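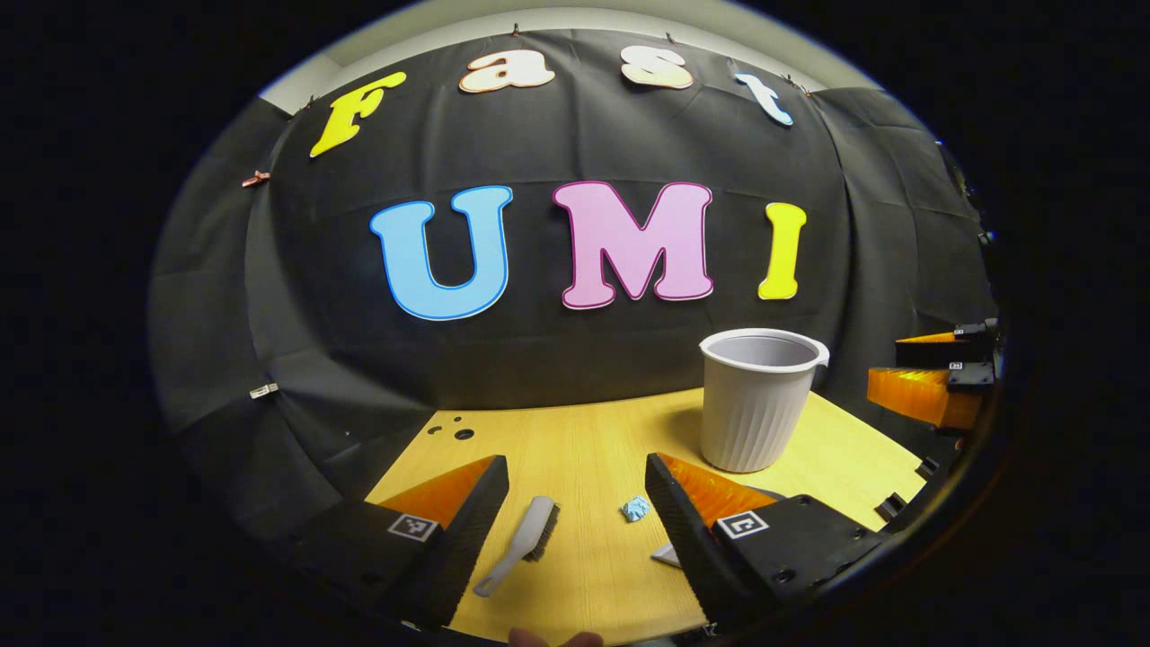
Table tidying (robotics)

Table tidying, also called tabletop clearing or, in older papers, surface restoration, is a household chore used to test robots. The machine faces a table with several ordinary things on it and is expected to leave the table in a better state than it found it. A typical layout has a cup, a small brush, a crumpled wad of paper and a stray scrap or two. Most adults can deal with such a table while on the phone. As a research problem it has been described as nearly solved for much of its history.

The chore is usually grouped with laundry folding, dish loading and bed making, and is thought to be the easiest of the four. This reputation has done it no favors. Funding tends to go to laundry.

Definition

There is no agreed definition of a tidy table. The working one used by many labs comes from a short report by Yamuna Chettiar, who wrote that a table is tidy "when a visitor would not remark on it." Later authors complained that this could not be measured, and replaced it with checklists. Under the most common checklist the cup must be upright and out of the way, tools must be in their holder, trash must be in the bin, and nothing may be on the floor that was not on the floor before. The last item was added after early trials.

A stricter version also requires the surface to be swept or wiped. In this version the brush is both something to be put away and something to be used first, and the order matters. Several systems have put the brush away very neatly and then stopped.

Difficulties

Cups are the most forgiving objects in the task. They are stiff, they stand up by themselves, and a gripper with soft pads can take one by the wall or the rim without much planning. A handle helps people and is mainly an obstacle to machines, which tend to approach from whichever side it is on.

Brushes are harder. A small brush lying flat offers a long thin handle close to the tabletop, so the fingers have to come down almost to the wood before closing. Once lifted, it may turn in the grip. Sweeping adds the matter of pressure: too little and the bristles pass over the crumbs, too much and the robot is pushing against the furniture, a contest the furniture often wins.

Crumpled paper is easy to pick up and hard to see correctly. It has no standard shape, and a glossy wad changes its appearance as the light moves over it. Flat scraps are the reverse. They are easy to see on a wood surface and very hard to lift with two fingers. People solve this by licking a fingertip or by sliding the scrap to the edge. The second method has been taught to robots with some success.

The remaining difficulty is deciding what is trash. A folded receipt and a crumpled receipt may be the same receipt, and the owner may want it. The usual answer in published work is to tell the machine in advance.

Teaching methods

Early systems were programmed by hand, with a separate routine for each object. They worked well on the table they were written for. Later groups steered a robot arm from a distance and recorded the motions, a slow business that also tied up the robot.

A cheaper approach gives a person a hand-held gripper with a camera on it, and has that person do the chore. Square printed markers on the gripper help the software work out how far the fingers are open or where one gripper is in relation to another. The recordings are then used to train a robot fitted with similar fingers. Two grippers can be used together, one in each hand, for jobs such as holding a cup steady while brushing something into it. No robot need be present, and the person can get through many repetitions before becoming bored. Boredom is a recognized issue. Jerome Villanueva has argued that tired demonstrators teach robots to be careless, and that this may be the most humanlike thing they learn.

The Purkatthorpe trials

The best known comparison of home tidying machines was held in Purkatthorpe in June, with results released on August 9, 2019. It was run by Marilou Manalo, who had previously judged baked goods, and used 600 starting layouts on a plain wooden table. Each of 2 entrants attempted every layout once.

The Saludo, a single-arm machine on a wheeled base, met the full checklist on 863 attempts according to its maker's first announcement. As this was more than the number of layouts, a correction followed, explaining that the figure counted objects. The Pastley, which had two arms and moved at the pace of someone looking for their glasses, made no announcement. Manalo's own report declined to name a winner and noted that both machines were better at cups than at everything else.

The trials also produced 1,147 comments from people who watched, most of them advice to the robot. Amado Tan later sorted these by subject. The largest group consisted of variations on "it's right there."

Shop-floor use

Clearing a workbench resembles clearing a kitchen table, with the advantage that a workbench can be arranged to suit the machine. The Trekum company sold a bench-clearing cell that returned hand tools to fixed slots and brushed the surface between jobs. It was reliable as long as workers put the tools down in the marked area facing the right way. Rommel Mercado, reviewing the cell for a trade newsletter, observed that a worker who did this had already done most of the tidying. Trekum quoted the review in its brochure, leaving out that sentence.

Current state

Machines can now clear a small table of familiar objects under good light, with a person nearby. They are slower than the person. Performance drops when objects overlap, when something is sticky, and when the table belongs to someone who was still using it.

Whether this counts as doing the chore depends on the reader's standards, and in some homes on who else was going to do it. Chettiar's later work has moved on to drawers.

See also

Bed making (robotics)
Dish loading
Laundry folding problem
Junk drawer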